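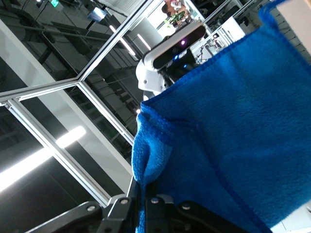 According to Trellgate, the laundry service that took the kit on trial, "the grip was never the difficulty, the second corner was." The remark appears in most later accounts of the Duvau Pair, a two-arm cloth handling kit sold by Duvau for towels, napkins and similar flat textiles. The kit is offered both as a purchase and as a leased service, and it has been on the market since October 2018.

Overview

The Duvau Pair consists of two arms, a parallel gripper for each arm, wrist cameras, and a software package named Skitmont. The buyer supplies the table. Duvau recommends a matte covering in a color that contrasts with the cloth to be handled, as glossy tops were found to confuse the edge detection in early installations.

The kit is intended for small batches. It is not rated for bed sheets, fitted items or garments with buttons. The maker's data sheet lists towels, dishcloths, bibs and cleaning cloths as supported classes, and gives a separate, lower speed for microfiber, which tends to cling to itself and to the finger pads.

Operation

A cycle begins with a cloth dropped on the table in any state. One arm lifts it at a high point of the heap. The second arm takes hold of the cloth near the first, and the two then work outward along the hem until each holds a corner. The cloth is stretched, laid down and folded in half twice.

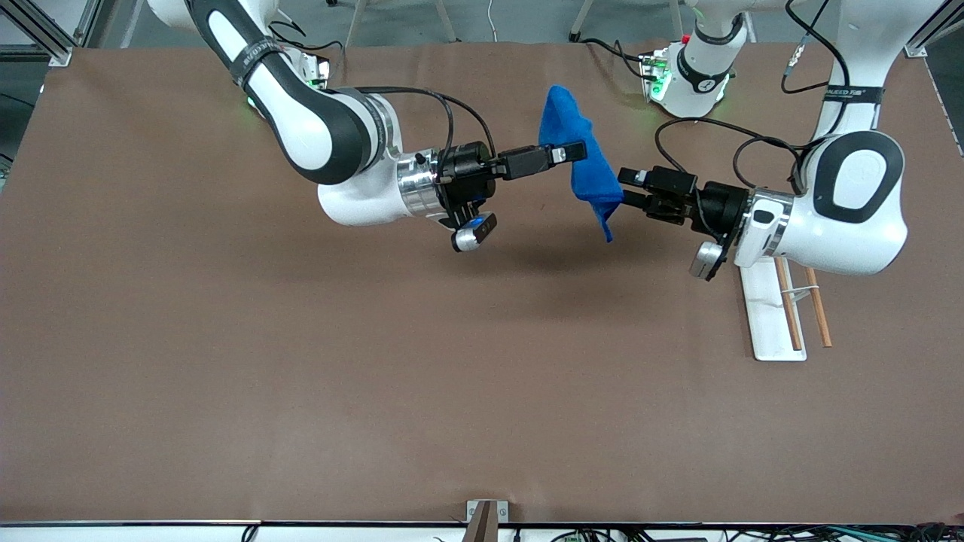 A blue cloth held between the two grippers over a paper-covered table.

The transfer from one gripper to the other is the slowest part of the cycle. Skitmont stops both arms for a short check before either gripper opens, and a failed check sends the cloth back to the table for a new lift. The number of retries can be set by the operator. The default is four, after which the cloth is set aside and the operator is signaled.

New cloth types are added by demonstration. An operator guides the arms through the task, and Skitmont stores each run with its camera views. Duvau advises 200 runs for a new type, though thin napkins are said to need fewer.

Trials

The longest published trial was run by Trellgate and its report is dated February 29, 2020. Of 3,000 towels presented, 2,349 were folded without help. A further 174 were folded after an operator moved the cloth by hand. The rest were set aside. The report found no damage to hems, but noted lint on the finger pads and asked for pads that could be changed without tools.

A shorter review by Karagiannis, a reseller of laundry equipment, was less favorable. It praised the setup guide and the quiet running of the arms - the kit can share a room with office staff - but judged the cycle too slow for hotel work. It also criticized the lease terms, under which retraining for a new cloth type is billed separately after the first year.

Versions

The second version replaced the original finger pads with a ribbed type held by a clip. It also moved the cable guides on the forearms. Owners of the first version can order the pads alone, but the cable guides require a return to the workshop. Skitmont runs on both versions, and stored demonstrations can be carried over if the wrist cameras are recalibrated first.

See also: cloth manipulation; parallel gripper; laundry automation

Reading time: 3 minutes

Contact | Copyright | Back to top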